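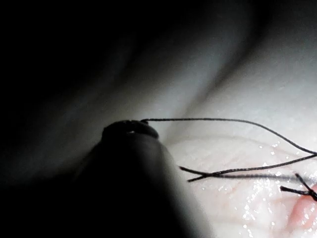 Reading time: 2 minutes

Section 4. Recording a suturing demonstration by remote control

This section covers recording stitches on tissue with the Tirura arm and the Jadoon hand controller. It assumes that the arm has been calibrated and that you have finished the dry run on the foam pad.

Before you start

1. Pin the tissue to the tray and keep it moist.
2. Turn the lamp so that the light falls on the stitching area. The dark side of the gripper will be hard to make out against shadow, so judge its position from the edge that lies over pale tissue.
3. Open Stilulex and choose New session. Enter your name and the tissue type.
4. Check that the wrist view is sharp at the tip. Folds further back may be blurred.

Recording a stitch

5. Press the left pedal once. A red dot shows that recording has begun.
6. Bring the tip in slowly and close it on the thread. Wait for the grip light before you move away.
7. Draw the thread out in a long, shallow loop, held slightly above the tissue. The thread's shadow on the surface is a good guide to height: as the thread comes down, the two draw together.
8. If the strands cross, carry on at the same speed. Crossed strands are part of the task and the recording is still usable.
9. Tie off and trim. Leave short ends on the knot.
10. Press the left pedal again, then mark the take as Keep or Discard.

CAUTION: Do not pull on a thread that is anchored at a knot. The controller has no force feedback and the tissue can tear before you notice.

CAUTION: Keep hands out of the tray while the arm is live — this includes clearing cut ends.

Notes

A take may last up to 700 seconds. Longer takes are split into two files and must be joined before training.

Discard a take if the thread slips from the tip and you pick it up by hand. Slips recovered with the controller should be kept and tagged "recovery".

The sample set supplied by Hileo holds 391 takes, recorded by Kwadwo Asamoah and Shoaib Ansari. Play a few of them back before recording your own.

Section last revised 11/18/23.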